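Akico Garden Center – Shade House and Potting Area Inspection
Checklist with inspector comments
Inspected by: Tapio Laitinen
Accompanied by: Hadiza Akpan, site supervisor
Round: September
Start time: 7:40 a.m.

Ratings used on this form
OK – meets the site standard
MINOR – correct before the next round
MAJOR – correct within 14 days
STOP – take out of use until corrected and signed off

Section 1. Access and walkways

1.1 Main aisle clear to full width
Rating: OK
Comment: Clear from the street gate to the potting shed. Carts were parked in the marked bay.

1.2 Side aisles clear
Rating: MINOR
Comment: Hose left across the aisle between the hydrangea benches and the fern benches. The hose hook at that end has pulled out of the post. Refit the hook with a longer screw or move it to the next post. Until then the hose is to be coiled under the bench after each watering.

1.3 Walking surface even and free of standing water
Rating: MAJOR
Comment: Two pavers outside the shed door have sunk and hold water. The raised edge is enough to catch a cart wheel or a shoe. This was rated MINOR in the last round and has become worse. Lift both pavers, rebuild the base and relay. Cone the spot in the meantime.

1.4 Algae on paved areas
Rating: MINOR
Comment: Light growth on the north side under the gutter. The drip from the gutter joint is the source. Scrubbing the surface without fixing the joint will not last through the fall. See 2.3.

1.5 Gates latch and open from both sides
Rating: OK
Comment: Street gate and yard gate both tested. The yard gate drags slightly but can be opened with one hand.

Section 2. Structure

2.1 Posts and anchors
Rating: OK
Comment: All posts checked by hand for movement. Surface rust on the two nearest the water tank. Wire brush and coat when convenient.

2.2 Shade cloth and fasteners
Rating: MINOR
Comment: Cloth has come free from its clips along part of the west side and was moving in a light wind. Clips are present and sound. Re-tension and clip. Check again after the first storm – this side takes the most load.

2.3 Gutters and downspouts
Rating: MINOR
Comment: Joint on the north gutter leaks. The downspout is clear. Reseal the joint on a dry day.

2.4 Benches
Rating: MAJOR
Comment: One bench in the hydrangea row has a cracked cross brace at the aisle end. The bench was fully stocked. The crack runs from the bolt hole to the edge of the brace. Stock was moved off that end during the inspection. Replace the brace, and do not bolt a plate over the crack. The maximum load card is missing from this bench and should be put back at the same time.

2.5 Overhead irrigation pipe and hangers
Rating: OK
Comment: Hangers tight. The line was run for ten minutes at normal pressure with no leaks at the fittings.

Section 3. Electrical

3.1 GFCI outlets tested
Rating: OK
Comment: Each outlet tripped and reset with its own test button. Results are entered in the site log.

3.2 Extension cords
Rating: STOP
Comment: The cord feeding the fan in the potting shed has a cut in the outer jacket near the plug. Inner insulation visible. Cord was unplugged, tagged and handed to H. Akpan at 8:15 a.m. Do not tape and return to use. An extension cord is also not an approved permanent supply for this fan. A fixed outlet was requested in the last round and the request is still open.

3.3 Outlet covers
Rating: MINOR
Comment: Cover on the outlet behind the register no longer closes by itself. The spring is broken. Replace the cover.

3.4 Irrigation controller cabinet
Rating: OK
Comment: Locked, dry inside, door seal in good order. The circuit list inside the door is up to date.

Section 4. Plant material as a hazard to staff and customers

This section was added to the form at the request of Maricica Cozma after a skin complaint from a seasonal worker in the spring. It covers plants that are harmful if eaten or that irritate the skin, and the labels that go with them.

4.1 Caution labels on stock that is harmful if eaten
Rating: MINOR
Comment: Foxglove and oleander were labeled on every bench. Hydrangea was labeled at the bench but not on the pots that had been moved to the front display. A bench card does not travel with the plant. Pot labels are to be used for anything that leaves its row.

4.2 Display stock placed out of reach of small children
Rating: MINOR
Comment: Front display is built on low steps, and the bottom step is at the height of a toddler's hand. Put herbs or other harmless stock on the bottom step and move the hydrangeas up.
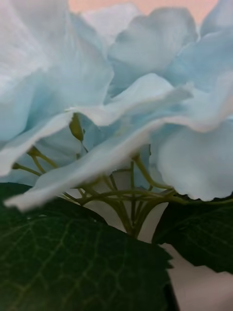 The display also narrows the entrance when the second cart rack is out. With the rack in its usual place there is enough room for a wheelchair to pass. With both racks out there is not. One rack should stay in the yard until the fall sale is over.

4.3 Gloves available for handling irritant stock
Rating: OK
Comment: Nitrile gloves in all sizes at the potting bench. Long cuffs are kept in the drawer for euphorbia and similar plants. The worker on duty knew where they were and when to use them.

4.4 Thorned and spined stock set back from the aisle
Rating: OK
Comment: Barberry and climbing roses are behind the rail. Canes were tied in.

Section 5. Chemicals and fertilizers

5.1 Storage cabinet locked
Rating: OK
Comment: Locked on arrival. Key held by the supervisor.

5.2 Safety data sheets on hand
Rating: MINOR
Comment: Binder is complete except for the aluminum sulfate, which was bought from a new supplier. The sheet from the old supplier is still in the binder and should be replaced with the one that matches the bag.

5.3 Containers in original packaging or fully labeled
Rating: MAJOR
Comment: One spray bottle on the potting bench had no label. Staff believed it held diluted soap. The contents could not be confirmed and the bottle was set aside for disposal. Any bottle filled on site must carry the name of the product, the strength and the initials of the person who filled it.

5.4 Spill kit
Rating: OK
Comment: Seal unbroken. Absorbent, bags and gloves listed on the lid.

5.5 Eyewash station
Rating: MINOR
Comment: Flow is good on both sides and the water ran clear. A stack of empty trays had been left against the pedestal. The trays were moved. Mark the floor in front of the station so that the clear area is obvious to anyone carrying stock.

Section 6. Lifting, carts and tools

6.1 Carts
Rating: MINOR
Comment: One cart has a flat tire and pulls to the left when loaded. Tag it and take it out of the customer rack.

6.2 Maximum load posted for bagged soil pallets
Rating: OK
Comment: Sign reads 40 bags. The pallet by the yard gate was within the limit.

6.3 Team lift rule followed
Rating: OK
Comment: Two workers were seen moving a large glazed pot with a strap. Technique was correct. The path had been cleared first.

6.4 Hand tools
Rating: MINOR
Comment: Pruners were clean and the locks worked. One digging fork has a split handle. Discard it. The split had been wrapped with tape, and taped handles are not accepted on this site.

6.5 Ladders
Rating: OK
Comment: Step ladder feet and spreaders sound. The load label can still be read.

Section 7. Fire and emergency

7.1 Extinguishers
Rating: OK
Comment: Gauges in the green, pins sealed, tags current.

7.2 Exit signs and routes
Rating: OK
Comment: Shed exit clear inside and out, apart from the pavers under 1.3.

7.3 First aid kit
Rating: MINOR
Comment: Burn dressings past date. Everything else is in order. The restock list is taped to the inside of the lid and should be initialed when items are taken.

7.4 Emergency contact sheet
Rating: MINOR
Comment: Sheet by the register still gives the old number for Shehu, the alarm company. The new number is on the office copy. Replace the sheet by the register and the one in the shed.

Open items carried forward
1.3 Sunken pavers – MAJOR – Grunine to quote for the repair
2.4 Cracked bench brace – MAJOR – H. Akpan
3.2 Damaged cord and fixed outlet for fan – STOP – electrician to be booked by M. Cozma
5.3 Unlabeled spray bottle – MAJOR – H. Akpan to brief all shifts

Supervisor response (H. Akpan)
1.2 Hook refitted the same afternoon.
2.4 Brace ordered. The bench is empty and roped off until it arrives.
3.2 Fan is out of use. Shed doors are kept open during potting – this is acceptable in the present weather but will not work next summer.
4.1 Pot labels are in stock. The front display was relabeled before closing.
4.2 Bottom step now holds thyme and sage. I do not agree that the second rack should stay in the yard for the whole sale. On busy mornings customers leave carts in the entrance if there is no rack for them, and the result is worse. Proposed instead to place it along the fence.
5.3 Shifts briefed. Label roll and marker now hang at the filling point.
6.1 Tire replaced.

Inspector reply (T. Laitinen)
4.2 Rack along the fence is accepted if it stays clear of the gate swing. To be checked with both racks full.
3.2 Rating stays at STOP until the outlet is installed and tested.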